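Introducing a Sorting Cell to an Existing Workstation: A Guide for Shift Leads

6 min read

This guide is intended for shift leads at Entwistle who are preparing a manual kitting station for shared use with a robot arm. It covers the period from the first notice to staff through the end of the trial stage. It does not replace the risk assessment, which must be signed before power is connected.

Step 1. Tell the team early

Post the notice at least 29 days before the arm is installed. State which tasks will move to the arm, which will stay with people, and who will be trained. At the Brulora site the notice went up late, and several operators learned of the change from the delivery crew. Sheila Bunting, who coordinated that installation, now asks leads to hold a short meeting on every shift, including nights.

Step 2. Write down the task as it is done today

Ask the operators who sort parts by hand to describe their routine. Record how they group items, what they do with damaged pieces, and when they stop to ask for help. Use their wording on the task sheet. Rules that seem obvious at the bench — for example, which colors share a tray — are often missing from the official procedure.

Step 3. Practice with blocks before using stock

Begin with plastic shape blocks on a flat board. Set one grouping rule for each session and keep it simple. Operators should place the blocks themselves, start the cycle, and log the result on the Nisum form. Complete 50 cycles without a stop before changing the rule, and 200 in total before any live parts are brought to the table.

Do not correct a block by hand while the arm is enabled. Press stop, wait for the status light, and then reach in.

Step 4. Review job duties

Once practice is complete, meet with each operator individually. Most will spend less time sorting and more time loading, checking, and clearing faults. These are skilled duties and should be entered in the training record. Pay grade questions go to Human Resources and should not be settled at the bench.

Step 5. Keep a manual fallback

Retain the hand-sorting trays and schedule one manual session each month. Staff at the Irano line found that sorting speed dropped when the old method went unused, and a fault in March left them short of people who remembered it.

Leads may adjust the order of practice sessions to suit their shift. Changes to the cycle totals require written approval from the site manager.

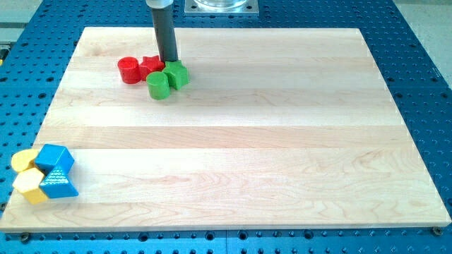 Grouping two colors together is a suitable rule for the early sessions. Move on to grouping by shape when the operators agree that they are ready, and attach the completed log to the task sheet.

Contact | Copyright Entwistle Operations Training | Back to top

This site uses cookies to remember your preferences. Accept | Manage settings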